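Talks > Music > Sombridge Sessions > Speaker notes

Search talks Go

Why every soul ballad wants a key change
Notes for the Sombridge evening, Macarena Sarmiento

Walk on during the clip. Let it run to the second chorus, then cut it dead. Wait for the groan. If there is no groan, groan.

Say who I am, quickly. Sang backing vocals for Barrios for two years, which mostly meant "ooh" in the verses and "ooh" again, higher, at the end. The higher one is tonight's subject.

Start with the cheap kind. Everything moves up a half step, the drummer hits something large, and the singer shuts their eyes. Play the Vomora demo here. Ask who felt it coming. Everyone will put a hand up and look pleased with themselves. Fine. Seeing it coming is most of the fun, like the drop on a log flume.

Then the sneaky kind. Rostislav's piano part on "Leave the Porch Light" slides to the new key under a held note, so the singer stays put and the floor moves. Play it twice. Do NOT explain it before the second time (I did this in August and lost the back rows).
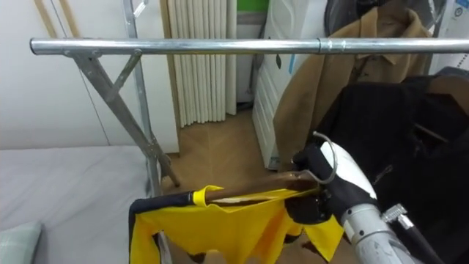

Next, the money question. Kirsten Holst, who produced the Ovenico record, cut the key change from 24 mixes and put it back in one. That one was the single. She still tells people she hates it. Pause for laugh, or for Kirsten, if she comes.

Short bit on why they went away. Loop-based writing: if your song is four bars going round, there's no obvious door to leave by. Some people find this hypnotic. I find it a bit like waiting at the DMV, but I own all the records, so draw your own conclusions.

Sing-along. Room holds 400, so somebody can carry a tune. Left side low, right side high, swap on my hand. When it falls apart, keep conducting.

Finish on Adoración's live version, the one with the wrong bass note. Lights up before the applause on the tape, or it sounds like I brought my own.

Comments

Muthu Annamalai: Was on the right side. We were robbed at the swap.

porchlight40: Which take of the Vomora demo is it? The one I have fades before the change.

Rostislav Zeman: It's a held note because she forgot the next line. Nice talk though.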